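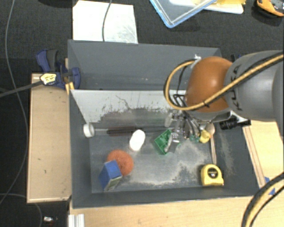

Figure 4. The arm over the work bin, with mixed items in the front compartment.

Week 4 handout: Picking from a mixed bin
Robotics Project Unit, Lanbridge Technical College

Please read this handout before you come to the lab. It replaces the page on bin picking in the course booklet, which was written for the old bench and has wrong dimensions in it.

4.1 What we want to do

In week 3 you moved one block from one known place to another known place. The arm did not need to see anything. This week the items lie in any position, they have different shapes, and they touch each other or the wall of the bin. Your program must choose one item, choose where to hold it, and bring the gripper there without a collision. The rear compartment of the bin is for placing and the front compartment is for picking. Do not exchange them, as the place positions in the template program are fixed.

4.2 Easy and difficult items

Look at Figure 4 and think about each item from the point of view of the gripper. The spoon has a thin handle, and this gives you a good place to hold, but the handle is low and the fingers must come down close to the floor of the bin. The tape measure is standing on its flat base, so you can approach it from straight above. The white bottle is smooth and rounded. If your fingers close a little beside its centre, they can push it away before they have a hold.

The screwdriver-like tool is the one I would like you to discuss in your group. It lies along the base of the partition. One finger needs to go between the tool and the partition, and there is very little space for it. Some groups will want to slide the tool out first and grasp it second. This is allowed, but you have to write it as a separate motion with its own speed limit.

The open green box brings a different question. You may hold it by one wall, with one finger inside and one outside, or you may try to take it over the full width. Measure the box before you decide, and compare with the maximum opening of your fingers. Write both numbers in the log.

Soft items are easier than they look. The fuzzy reddish-orange one can be held from nearly any direction, and for this reason it is a good first test for your program.

4.3 Approach, grasp, retreat

Every pick is made of three motions:

Approach: a joint motion to a point above the item, then a straight line down. The point above must be higher than the rim of the bin.
Grasp: close the fingers with the force from your table, wait 355 ms, read the finger position again.
Retreat: a straight line up to the same point as before. Only after this may the arm turn toward the rear compartment.

If the finger position after the wait is fully closed, there is nothing between the fingers. Your program must then open the fingers, retreat and choose another item. It must not repeat the same grasp more than two times.

4.4 Cables

The cable to the gripper makes a wide loop beside the last joints. When the wrist turns, this loop moves also, and it can reach further to the side than the gripper itself. The simulation does not know the cable. A path which is green in the simulation can still pull it against the rim, so the first run of each new path is done at 30 mm per second with one student at the stop button. Please do not move the cable ties to get more length. If you think that the loop is too short for your path, change the path.

4.5 The Ratska score

We use the same score as in the Ratska contest, so groups who want to enter can compare their results later. The maximum is 1,000 points. You lose points for a dropped item, for contact with the partition and for each minute over the time. The best result in this unit until now is 964, and it was made with a very simple program which always took the highest item first.

4.6 What to hand in

One log for each group, with the grasp table, the measured opening for the green box, and the list of failed grasps with your opinion of the cause. I give marks for a clear description of a failure, also when the final score is low. Hand in the program file too, with comments in plain English.

Reading for next week: the Zürcher notes on grasp quality, sections 2 and 3. You can leave out the proof. Groups who take part in the Ultau project should also bring their own item list, and the lab is open for them until 6 pm.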